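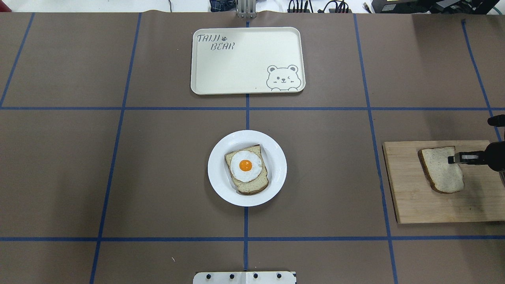
Fig. 4. Bench papered and taped, with plate, tray and cutting board set out. Gripper at the second slice.

4. Laying out the bench for the breakfast routine

If you've come straight from section 3, your arm is bolted down, the cables are dressed and you've probably already made it wave at somebody in the shed. Good on you! Put the kettle on before this part. It's slow and a bit fiddly, and I've rushed it more than once and had to do the whole thing over the next evening.

What you are making is a flat, plain work surface with tape lines on it, so that you can put the plate, the tray and the board back in the same place every time you run the routine. The arm software we use (Ronley, see section 2 for installing it) has its own idea of where everything is, but your own hands and eyes need something to go by too, and painter's tape is cheap.

You will need: a roll of brown paper wide enough for your bench, blue painter's tape, a long straightedge, a soft pencil, a damp cloth, a round plate with a wide rim, a tray, a wooden cutting board, and bread. More bread than you think.

4.1 Papering and taping

1. Switch the arm off at the wall and park it to one side. Wipe the bench and let it dry properly.

2. Roll the paper out and leave it overnight with a few heavy books on it if it wants to curl. Tape it down at the edges, smoothing from the middle outwards. Small wrinkles don't matter much, but a bubble under the plate does.

3. Find the middle of the arm's base plate and mark it in pencil on the paper. Run your first tape line from there straight out to the far side of the bench. Everything else is set from this centre line, so take your time.

4. Lay one line across near you and another further up. Press the tape down with the back of a spoon.

5. Add the remaining long lines on either side of centre. Ours fan out a little and aren't perfectly square, and Demetrio Goicoechea has offered several times to redo them with a laser level. The routine has run 262 times on the crooked ones, so they're staying.

Note: Use painter's tape and leave the shiny packing tape in the drawer. The glare off packing tape bothered our camera every afternoon once the sun came round to the side window.

4.2 Setting out the plate, tray and board

6. Put the plate where the centre line crosses a cross line. Look straight down on it while you nudge it into place, otherwise you'll be off by a finger's width.

7. Set the tray just beyond the plate, across the centre line. Any light tray with a low rim will do. Ours has a winking bear in the corner, which the grandkids insist on, and the arm has no objection.

8. Lay the cutting board in the right-hand column with the grain running away from you. If it slides when you push it with one finger, put a scrap of non-slip mat under it.

9. Put one slice of bread on the plate and the egg on top of the bread. Put the second slice on the board by itself. It needn't be straight. We tilt it a different way each run, to give the grip search some honest work.

CAUTION: Let the egg go completely cold before you bring it near the arm. Hot fat spits, and grease on the finger pads is a misery to get off.

CAUTION: Keep your hands off the board whenever the arm is powered. If a slice needs straightening, press stop first, every single time, even if you only want a second.

4.3 First grip

10. Power up, load the Fokel profile and set the grip force to 17. That suits a firm wholegrain. Soft white sandwich bread wants less and will fold up on you if you forget.

11. Run the approach at slow speed and stop it when the fingers reach the slice. Get down at bench height and look along the board. You're checking that the fingers meet the bread without digging into the wood.

12. If they're scraping, raise the approach height one step and try again. If they close above the crust, lower it one step. Wenceslao Bañuelos likes to do this with a folded tea towel in place of the bread until he's happy, and it does save on crumbs.

13. Once you've had three clean grips in a row, save the profile under a new name. Please don't save over the original. I did that last December and spent a long weekend putting it back.

Note: Brush the paper down between runs. When it gets greasy or torn, replace the whole sheet and go back to step 2. Patches lift at the corners and catch the board.

Lifting the slice and bringing it over to the plate is covered in section 5. Leave the bench set up as it is if you're carrying on today.

Last revised 14/10/2025

1,284 shares
29 comments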